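Travel Desk Tips: Keeping Records When a Route Is Suspended
Updated 25/12/2021

Households and small workshops that rely on air travel or air freight should keep their papers in order before a carrier withdraws from a route. The following advice was prepared by Trudy Hinds for customers of Skonstead.

Print the booking confirmation on the day of purchase. Airline account pages may be changed or removed once a service ends.

Write the fare paid on the front of the folder. A family holding a 648 dollar ticket and a 240 dollar baggage charge should list the two amounts separately, as they are often refunded by different offices. 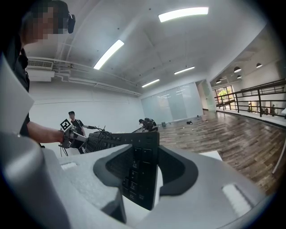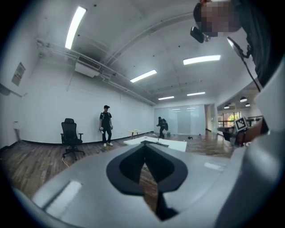
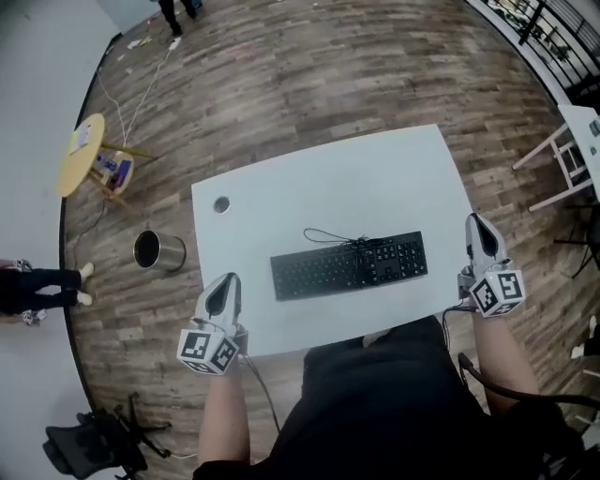
Keep a simple log of every call to the airline, with the time, the name of the agent and what was promised. A spreadsheet is suitable — so is a notebook kept in a kitchen drawer.

Do not accept a voucher by telephone. Ask for the terms in writing and check the expiration date.

For parcels already in transit, request the new routing and ask whether storage fees apply. Customers shipping tools through Ruawai in October were asked to supply 3 copies of the packing list.

Store passports apart from the refund folder. Return them to their usual place after each trip.

Questions on freight claims may be directed to Manaia Tipoki at the Zurkcombe office.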